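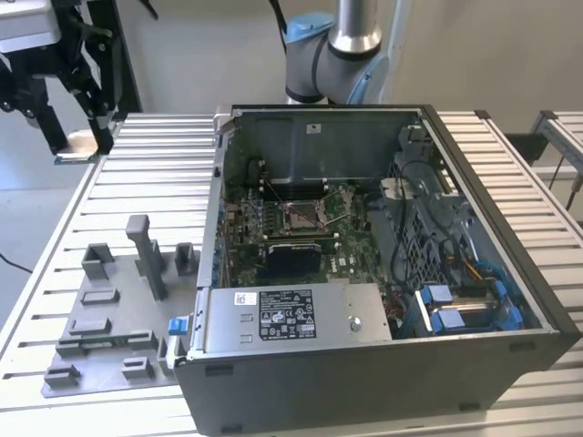 Cuaderno de taller, diciembre. Coche 26, modificado de óvalo corto.

Revisado el eje trasero tras la tanda larga en Jenden. Gergely se quejaba de sobreviraje a la salida de la curva 2 a partir de la vuelta 8. Presiones en caliente dentro de lo previsto. El stagger medido no coincide con la hoja: la goma derecha ha crecido más que la izquierda.

Pesado en báscula con piloto y medio depósito. Cross weight por debajo del objetivo. Media vuelta al tornillo trasero izquierdo y vuelta a pesar. Barra Panhard sin tocar de momento; Faith quiere bajarla un agujero, yo prefiero cambiar una sola cosa por tanda. 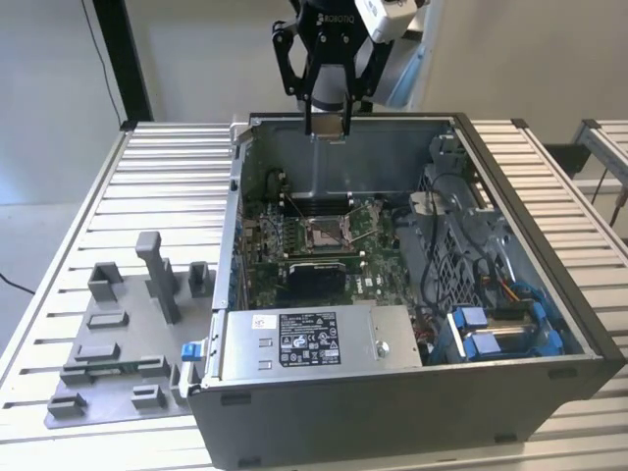 Amortiguador derecho trasero al banco. Rebote blando en baja velocidad respecto a la curva de Vostalik. Sustituido por el de reserva, n.º 368. El viejo queda etiquetado en la estantería.

Pendiente: convergencia delantera, purgar frenos, pedir muelles a Clondow.

Última actualización: diciembre, 18:40

Comentarios

Abbas Azimi: ¿El stagger lo mediste antes o después de enfriar?
Ardalan Vahidi: Después. En frío, las cuatro.
Faith Shemweta: Sigo votando por la Panhard.

Entradas recientes
- Relación final para el óvalo de Bakhtiari
- Fuga en la tapa del diferencial
- Hoja de reglajes, lluvia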